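Zellell Plaza Renewal to Move Forward With Design Phase and Public Program

Jan 30, 2023 – The Josum District Partnership has approved a plan to renew Zellell Plaza, the paved public space at the center of the Josum office district, and has appointed the landscape and planning firm Pireck to lead the design. Detailed design work begins immediately and will be carried out in stages, with the plaza remaining open to the public throughout.

The plan provides for new seating, planting, lighting and shelter, together with repairs to the existing paving and drainage. It also sets aside funding for a program of public events, to be managed by the Partnership's own staff.

"Zellell Plaza is the largest piece of open ground in the district, and most people who work here cross it at least twice a day," said Randi Westerberg, executive director of the Josum District Partnership. "They cross it quickly. We would like to give them somewhere to sit down, eat lunch and meet a colleague, and we would like residents from the neighboring streets to feel that the space belongs to them as well."

The decision follows a consultation held last November, in which the Partnership received 800 written responses from office workers, residents and business tenants. Seating was the improvement requested most often, followed by protection from wind and rain. Respondents also asked for better lighting on the walking routes after dark, and for more trees.

A large share of those who replied said they valued the openness of the plaza and did not wish to see it filled in. Several noted that it is one of the few places in the district with a wide view of the sky, and that the long approach toward the office buildings helps visitors find their way. The design instructions given to Pireck therefore require that the central part of the plaza be kept clear of permanent structures and that the main view be protected.

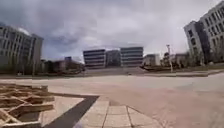

Zellell Plaza, with office buildings at the far end.

Under the approved plan, the plaza will be treated as 4 connected zones. The first is the central open area, which will be repaired and releveled where needed. Existing paving will be lifted, cleaned and put back wherever its condition allows. New material will be used for sections that can no longer be repaired.

The second zone covers the edges of the plaza, where most of the new seating will be placed. Pireck has been asked to provide benches with backs and armrests as well as simple seats without them, and to leave enough space beside each group for wheelchairs and strollers. Tables will be included in at least part of this zone for people who bring their own lunch.

The third zone is set aside for planting. The Partnership intends to keep all healthy trees and to add new ones in locations where root space is sufficient. A survey of tree health and soil conditions is already under way, and its findings will be given to the design team before any planting positions are decided. Plants will be chosen for their ability to cope with wind, winter salt and dry summers, and preference will be given to species that can be maintained without permanent irrigation.

The fourth zone consists of the walking routes that connect the plaza with the surrounding streets and building entrances. These will be marked by a change in surface texture and by low-level lighting. Steps and raised edges along the main routes will be removed or supplied with ramps. Bicycle parking will be located at the outer ends of the routes so that the paths themselves remain clear.

"An open space of this size is exposed to the weather in every season, and that has to be the starting point," Westerberg said. "On a gray day the plaza can feel like a very long walk. Shelter, lighting and a few good places to stop along the way will make a considerable difference, and these can be added without losing the view that so many people told us they care about."

To address wind, the Partnership has engaged the engineering practice Dinu to carry out a study of air movement across the plaza. Measurements will be taken at ground level at 17 locations, chosen to include building corners, the main walking routes and the places where seating is proposed. Dinu will also review how rainwater moves across the paving during heavy storms and recommend changes to slopes and drains.

The results of the study will determine the position and height of any screens or shelters. The Partnership has not approved a particular type of shelter at this stage, and options will be presented to the public together with the results. Structures that can be taken down in summer will be considered alongside permanent ones.

Before final designs are completed, a trial layout will be installed on part of the plaza. The trial will include around 72 movable seats, a number of planters and two temporary canopies. Staff from the Partnership will record which seats are used, at what hours and in what weather, and the layout will be changed several times during the trial period. Visitors will be able to leave comments on site or by mail.

The seats and planters used in the trial will be kept after it ends. Items that are suitable for long-term outdoor use will become part of the finished plaza, and the remainder will be offered to schools and community gardens in the area.

The public events program will begin alongside the trial layout. Plans include a weekly lunchtime market, outdoor music on a small scale, and an evening series organized with residents' groups. Food vendors and local makers will be invited to apply for space, with lower fees available to businesses in their first year of trading. Amplified sound will be limited to agreed hours in view of the offices and homes nearby.

The Partnership will also make the plaza available to outside organizations for gatherings that are free and open to all. Applications will be handled by the Partnership's events desk, which will publish a calendar showing the dates on which parts of the plaza are reserved. No event will be permitted to close the main walking routes or the approaches used by emergency vehicles.

Construction will be organized so that access to every building entrance is kept open during working hours. Noisy work, including the cutting and lifting of paving, will be limited to periods agreed in advance with building managers. Notices will be posted at the edges of the plaza and sent directly to tenants before each stage begins. Temporary routes will be step-free and lit after dark.

The Partnership has appointed a liaison officer to answer questions from tenants during the works. Businesses that expect large deliveries, office moves or visitor events are asked to contact the liaison officer as early as possible so that suitable arrangements can be made.

Funding for the design phase, the wind and drainage study and the trial layout has been approved from the Partnership's capital reserve. No increase in the annual charge paid by property owners is proposed for this phase. A separate budget for construction will be submitted for approval when the final design is complete and firm prices have been received from contractors.

"We have chosen to test ideas on the ground before we commit to them," Westerberg said. "A bench in the wrong place is a waste of money, and it tends to stay there for decades. The trial gives everyone who uses Zellell Plaza the opportunity to show us what works, and it gives Pireck solid information to design from."

Drawings of the proposed trial layout will be displayed in the lobby of the Partnership's office once they are ready. Printed copies will be available on request, along with large-print versions. Persons who took part in the November consultation and left contact details will receive a summary of the responses and an invitation to a walking tour of the plaza with members of the design team. Places on the tour are also open to those who did not take part, subject to registration with the events desk.

About the Josum District Partnership

The Josum District Partnership is a nonprofit organization formed by property owners and tenants in the Josum office district. It maintains shared outdoor spaces, coordinates cleaning and snow removal, and works with public agencies on street safety and access. The Partnership is governed by a board elected by its members.

Media contact

Press Office, Josum District Partnership. Requests for interviews with Randi Westerberg and for site visits to Zellell Plaza should be sent to the press office in writing. Visits can be arranged during regular office hours.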